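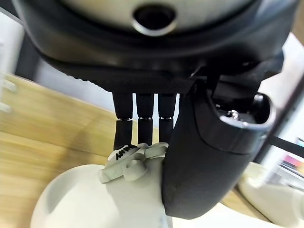 Dye shed notebook
Dec 5, 2021

Gum leaf pots, second lot, and the madder I've been putting off

Wind dropped overnight, thank goodness, so I could have both doors open and the big pot going without the flame blowing sideways all morning. I want to get everything down while it's fresh, as my notes from the November lot are mostly tea stains and one line that says "more leaf??" with two question marks and no weights, and I've been kicking myself ever since. So if you're reading this to repeat anything, Wojciech, or whoever has the shed next, it's all in here this time, even the boring parts.

Wool: the Brulta two ply from Sobczak, undyed, in 100 g skeins. They come off the cone with a fair bit of spinning oil in them and I'm still not convinced I scoured the first lot properly. You could see it in the finished skeins, paler bands wherever the ties had been and a sort of mealy look at the ends. I'd put it down to tight ties at the time, but I re-tied these ones loosely in figure eights, four ties a skein, and also gave them a good long scour in hot water with a squirt of the plain wool wash, lifted them out, let them come down to the temperature of the next bath before they went in, and did that twice. The first scour water was the colour of weak milky tea. The second was nearly clear. I reckon that answers the question about the oil, though of course I've changed the ties as well, so a proper scientist would tell me off.

Leaf: silver dollar gum, from the row along the Nendora fence. 500 g of leaf, weighed fresh and off the twig, to each 100 g skein. I know the book says you can get by on less, and with dried leaf you probably can, but I had plenty and I was after the real brick orange that Wojciech Duda got in his sample and has been quietly smug about. (He is allowed to be. It's a beautiful colour.) I tore the leaves roughly in half and didn't bother chopping. They went into the Bruvitz pot, the big stainless one with the dented lid, cold rainwater over the top until they stopped bobbing about, then up to a simmer with the lid on.

Smell was lovely for the first hour and then rather a lot. If you've got a headache coming on, don't do this one.

I let the leaf simmer two hours before any wool went near it, took out the worst of the leaf with the old colander, and put in the wetted skein. In the first lot I gave up at an hour because it had gone a nice honey colour and I was hungry. Wojciech told me afterwards I'd stopped right before the good bit, and he was right. With gum leaf the yellows come across first and the orange takes its time. At one hour this skein looked exactly like the November ones. At two it was a proper ginger. At three it had gone to the colour of a new terracotta pot, and I left it to cool in the bath overnight with the flame off and the lid on, and by breakfast it was deeper again. No mordant at all on that skein, plain scoured wool and leaf. I still find that a bit miraculous after all these years of faffing about with alum.

I wrote the readings down off the dial thermometer for each half hour, but they're all much the same once it's up, just under the boil. The thing to keep an eye on is the rolling boil. It crept up on me once while I was on the phone and I was sure I'd have felt on my hands, but the skein came out all right, only a bit fuzzier on the outside strands. I've put a knot in its tie so I can compare it once everything's dry.

The iron test

Second skein, same leaf bath topped up with what was left in the bucket, so it isn't a fair match for the first one, but I wasn't going to pick another half kilo in that heat. Same three hours. Then I made up a separate bath with 2,000 mL of warm water and a small pinch of ferrous sulphate (dissolved in a jar first, please, no tipping crystals straight onto wool, we've all seen the spots), and dipped only the bottom third of the skein. It went from ginger to a dark chocolatey brown faster than I could say so. I'd meant to leave it five minutes and I pulled it out after one. Rinsed it three times. The join between the two colours is softer than I expected, with a nice olive sort of blur where the liquor wicked up.

Things I'd do differently with iron: less of it, even less than the pinch, and weigh the pinch. I didn't want to get the little scale wet and that was just laziness. Iron also makes the wool harsh if you're heavy handed, and I can feel it already in the dipped end, a bit like wool that's been left on a fence. It would be fine in a bag or a rug. I wouldn't put it round anybody's neck.

And wash the spoon. Whichever spoon has been in the iron jar lives in the iron jar, it has red tape on the handle, and it doesn't go back in the mug with the others. I found it in the mug with the others.

Madder

Right, the madder. We've had that paper bag of chopped root since winter and I kept finding reasons to do something else, mainly on account of the disaster last time when I let it get too hot and ended up with a skein the colour of a cardboard box. So I was very strict with myself. One skein, 100 g, mordanted the day before with 15 g of alum, an hour at a bare simmer and left to cool in the pot. 100 g of root, soaked overnight in a stocking so I wouldn't be picking bits out of the wool for a week. I poured off the first soak water, which was quite yellowy brown, and kept it in a jar in case it's good for anything.

Our rainwater is very soft and madder doesn't care for that, so I stirred in a spoon of chalk. Then up ever so slowly, the whole first hour just to get to 65 degrees, and held it there for another hour and a half with the flame on its lowest and me hovering. I moved the pot half off the ring when it got ideas. I didn't let it over 70 at any point and I'm a little bit proud of that.

The result is a proper warm red. It isn't a fire engine, and there's still a touch of brick in it, but compared with the cardboard box it's a different animal altogether. I hung it next to the gum leaf skein on the line and they look like cousins, which gave me the idea of striping them together for the shawl collar, with the honey ones from November in between. I'd written those off as failures, poor things, and they might turn out to be exactly what's wanted.

I put a second skein through the exhaust bath straight afterwards and got a soft coral. There's another go left in it, I think, so the stocking is in the fridge in the ice cream tub with DYE NOT FOOD on the lid. Please don't throw it out. It would be happiest used within the week.

Water and jars

I used 200 mL out of the vinegar bottle trying a little pH test on the leftover gum liquor, just scraps of yarn in jam jars, one plain, one with vinegar, one with a bit of washing soda. Vinegar did very little that I could see. The soda one went darker in the jar and looked terribly exciting, then rinsed out to nearly the same as the plain. I've pinned the three scraps to the back of this page anyway, with the soda one on the right. A dull result is still a result, and it'll save the next person the bother.

The tank is lower than I'd like, too. All that rinsing adds up. I've started catching the last rinse in the tub and using it to wet out the next skein, and if the rinse is only slightly coloured I can't see that it does any harm.

Lightfastness

Cut a length from every skein and wound it on card, half covered with foil, and the card's taped inside the north window where it cops the full sun. Labels are in pencil this time (the biro faded before the wool did, last summer). I'll take the foil off at the end of January and we'll see. My guess is the gum leaf will hardly shift, the madder will be nearly as good, and the onion skin one from the open day will go first. I put that in mostly out of spite.

Still to do

Order more Brulta from Sobczak before they close for the break, and ask whether the new cones are from the same fleece, as the last two felt different in the hand.

Dry the rest of the gum leaf. It's spread on the old flyscreen behind the door, so mind your feet. I'd like to try a dried batch against the fresh at the same weight, though now I write that down, it isn't the same thing at all once the water's gone out of the leaf, so I'll need to think about what I'm really comparing.

New seal for the gas bottle. I tested the fitting with soapy water and it's holding, but the rubber looks tired.

Ask Wojciech what he did about the wetting out. His skein is so even, right through to the middle of the twist, and mine has little pale flecks when you untwist the plies. He mentioned leaving his in water overnight and I only gave mine an hour or so.

Skeins are on the back line in the shade, five of them, still dripping. I'll bring them in before dark if the cockatoos leave them alone.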